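Working Alongside the Bedroom Robot: Tips for Housekeeping Teams

If you clean guest rooms for a living, sooner or later somebody is going to roll a machine down your hallway and tell you it's going to help. Ours came to Praltosside in August, and I've been meaning ever since to write down what we've learned, partly for the new people and partly for friends at other guest houses who keep calling me to ask (you know who you are!). We have 32 rooms and a laundry in the basement, and I've been making beds in this building long enough to have opinions about every mattress in it.

First, the thing everybody asks about is hours. Ours stayed the same. What changed was the order of the day. We used to strip, sort, make the bed, dust and vacuum, one room at a time, start to finish. Now the robot picks up clothing and loose linen while one of us does the bathroom, and then we make the bed ourselves, as always. It took me a good while to stop reaching for the laundry first. My hands just went there on their own - old habits, I suppose.

Clear the floor before you let it in. Bath mats, shoes, phone chargers, the little step stool, all of it. Carpet is fine, but a mat with a curled corner will hold things up, and then you're standing there waiting when you could have moved it in two seconds.

Pull the bedding flat. You don't have to make it pretty, just get the big hills out of it. A white shirt on a rumpled white duvet is hard enough for me to spot, and I have my glasses on.

Keep your own fingers out of the way near the mattress edge and along the bed frame. We have a house rule that if the hands are working on one side of the bed, people stay on the other side, and we don't reach across to "help." Everybody wants to help! Setareh Mahmoudi put a strip of tape on the carpet in the training room to show where to stand, and we all laughed at it, and then we all used it.
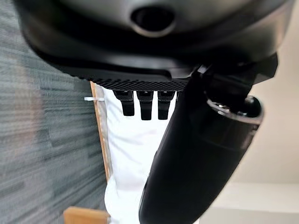 Close quarters beside a white padded surface.

Take off your lanyard and tie back loose sleeves. I tuck my apron strings in too. It's the same advice my first supervisor gave me about the big ironing press, and it's just as good now.

Check pockets yourself, before or after, but do check them. The robot doesn't do pockets. A lip balm through a hot dryer will ruin a whole load, and getting it out of cotton takes dish soap, warm water and more patience than I have by lunchtime. Rub the soap in from the back of the fabric, let it sit a while, rinse, and don't put it in the dryer until the mark is completely gone.

Sort by color at the hamper, the way you always have. We keep 4 hampers on the cart now, with the lids off so there's nothing to fumble with. Dark things and greens and blues really must not end up in with the sheets, so I like to see each color dealt with separately, even if there are only a couple of pieces lying on the bed.

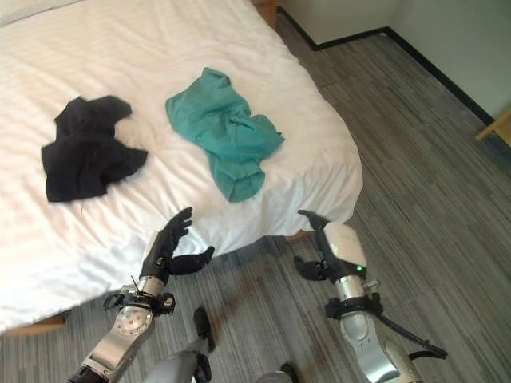 Kamol Jaidee wrote in after reading an earlier version of these tips: "We went through this at Zostden last year, and what I'd add is to decide who is allowed to stop the machine. With us it was only the shift lead at first, and the rest of the crew felt like visitors in their own rooms. Once everyone had been shown the stop button, the mood got a lot better."

I agree with every word of that, Kamol, and we've since done the same. Everyone on the floor gets shown the stop button on the first morning, before they even get their cart keys.

A few words about pay and job titles, though I know this is supposed to be a page of tips. Ask early, and ask for it in writing. Two of our people now spend part of the shift looking after the robot, and it was spring before that showed up on anybody's job description. Areti Christodoulou kept a notebook of which tasks she was doing and when, and that notebook did more for us than any meeting.

Wipe the hands down with a barely damp microfiber cloth at the end of the shift, powered off, and never spray anything straight onto them. Spray the cloth. Lint likes to collect wherever there's texture, so a soft dry paintbrush is handy for that, and you can get one for next to nothing at the hardware store.

And leave the door open while it's working, so whoever is in the hallway can hear you if you call.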